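I sell old jewelry out of a booth at the Pustlow antique mall, and today I would like to talk about marcasite. Get a drink. This could take 16 posts, or until my phone dies.

First, the thing on the tag is lying to you a little. Marcasite jewelry is nearly all pyrite. Fool's gold. There is a real mineral called marcasite, but it crumbles if you look at it wrong, so the trade used the sturdier stuff and kept the prettier name. I have made my peace with this. You have time.

Someone in my messages asked how to tell a good old piece from the sad kind. Turn it over. I know you came for the sparkle. Turn it over anyway.

Good older pieces have stones held by metal, little beads of silver pushed up over the edges. The sad kind has stones sitting in glue. Glue goes yellow, glue gets tired, and then one day at lunch you have a brooch with a bald spot.

Yes, some honest old pieces were glued too. And some new ones are set properly. I am sorry that there isn't one trick. I'd love there to be one trick. I would print it on a mug.

Weight helps. Silver has some heft, and the plated base metal stuff often feels like it came out of a cracker. Then again, so did a hollow silver bangle I passed on in October and still think about at night.

Speaking of which. Bought a box lot from the Plorevon estate sale, listed as "costume, mixed, 2 watches." There were no watches. There were, however, a bow brooch with every stone in place, a single clip earring, and a great many safety pins.

The bow has 309 stones in it. I know because I counted them for the listing, lost my place, had a sandwich, and counted again. Do I expect a buyer to check? I do. I've met my buyers.

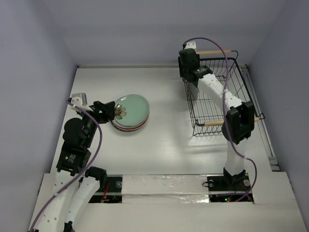 Flower with a dark center, next to the plates.

Cleaning. Please do not dunk it. Pyrite hates water, and it hates the blue stuff in the jar even more. No ultrasonic, no baking soda, no toothpaste. I don't care what your aunt did. Your aunt's ring is why I have a drawer labeled "stones, loose."

Use a soft dry cloth. If there's hand cream packed in behind the stones (there is always hand cream), a dry makeup brush will get most of it. Then stop. Stopping is the hard part.

A dull stone is usually a dead stone. If the pyrite has gone brown and powdery, no polish is bringing it back. A repair person can swap it, and will charge you by the stone, and will sigh on the phone first. The sigh is free.

I once paid for the full treatment on a leaf pin. It came back gorgeous. I'd put around 669 dollars into it if you count the gas and the second trip, and it sold for considerably less than that to a woman who asked if I could do better.

I did better. I am weak and it was nearly closing time.

Somebody is going to bring up Pruker clasps, so fine. The pin stems on those are soft and bend if you push them through denim. Put it on a wool coat, or a scarf. Or a cat bed, for all I care, once you've paid.

Last bit of business. The bow brooch goes out in the case at 10 tomorrow morning, second shelf, beside the green bracelet I keep marked "Tiêu" after the shop it came from. The single earring is also for sale, if you know anyone with one ear and taste.

Somebody has already asked if I'd split the bow. It's one brooch.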